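Corkard is a small functional programming language with a formally defined semantics. It was designed for teaching and for experiments with type systems, and it is known mainly for its treatment of failure, in which a computation that cannot produce a value returns a typed "refusal" that the rest of the program has to deal with. The language is strict, statically typed and garbage collected. Its reference implementation is called Detevis.

History

Work on Corkard began as a rewrite of an older teaching language, Pronumetti, which had been used in an introductory course on interpreters. Pronumetti had no written definition apart from its source code, and two versions of the interpreter disagreed on the order in which function arguments were evaluated. Programs that printed text while computing their arguments gave different output depending on which version was installed. The first Corkard draft was circulated in February as a set of evaluation rules with no implementation at all. Detevis followed later and was written directly from the rules.

The current definition is version 2. It is 190 pages long, of which the greater part is taken up by proofs. Programs written for version 1 are accepted if they do not use the older form of pattern guard, which was removed.

Syntax

Corkard programs are sequences of definitions. Indentation has no meaning, and each definition ends with a period. Functions are written with their arguments to the left of an arrow, and application is written by placing the function before its argument, without parentheses. There are seven reserved words. Operators are ordinary functions and can be redefined inside a local block, a feature that has been criticized for making short programs hard to read.

Comments start with two semicolons and run to the end of the line. There is no block comment.

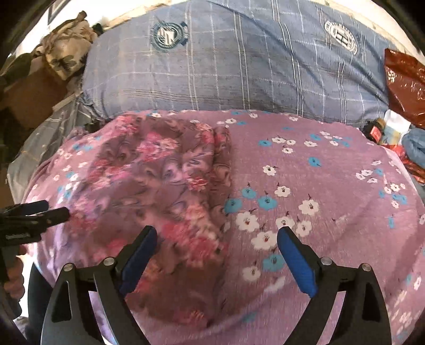 Floral-print fabrics, one with small white and light blue flowers and one with larger roses.

Type system

Types are inferred by a variant of the usual unification method. Annotations are optional except on definitions that use recursion at more than one type, where the checker cannot find an answer without help. Each function type also carries a refusal set, which lists the ways in which the function may decline to return a value. A function with an empty refusal set is called total in the Corkard documents, although this does not guarantee that it terminates.

Refusal sets are inferred along with ordinary types. They tend to grow large in long programs, and error messages that print them in full can run to several screens. Detevis shortens any set that matches a named alias.

Semantics

The definition gives two accounts of the language. The operational semantics describes evaluation as a series of small steps from one expression to the next. The denotational semantics assigns each expression a mathematical object, with refusals modeled as extra elements added to the domain of ordinary values. A theorem in the final chapter states that the two accounts agree on all closed programs of base type.
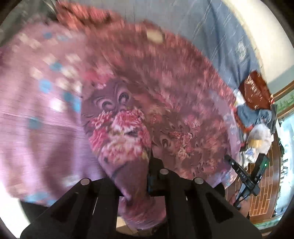

The proof of this theorem uses a logical relation between terms and their denotations. The case for recursive definitions is the longest, and a gap in it was found by readers of the Górecki mailing list, where most discussion of the language takes place. The corrected argument appears in version 2. Concurrency is left out of both accounts. An extension with message channels has been described in draft form, but it has operational rules only.

Implementation

Detevis is an interpreter with a separate type checker. It translates source code into a compact tree form and evaluates the tree with an explicit stack, so deep recursion does not exhaust the stack of the host system. The test suite contains 1371 programs, each paired with its expected result or refusal. No optimizing compiler exists. Numeric code is slow, and arrays are copied whenever they are updated.

The interpreter reads files in plain ASCII only. Strings may contain other characters through numeric escapes.

See also

Operational semantics
Denotational semantics
Exception handling
Type inference

Page last edited May 6, 2018 | Contact | Copyright and reuse | Back to top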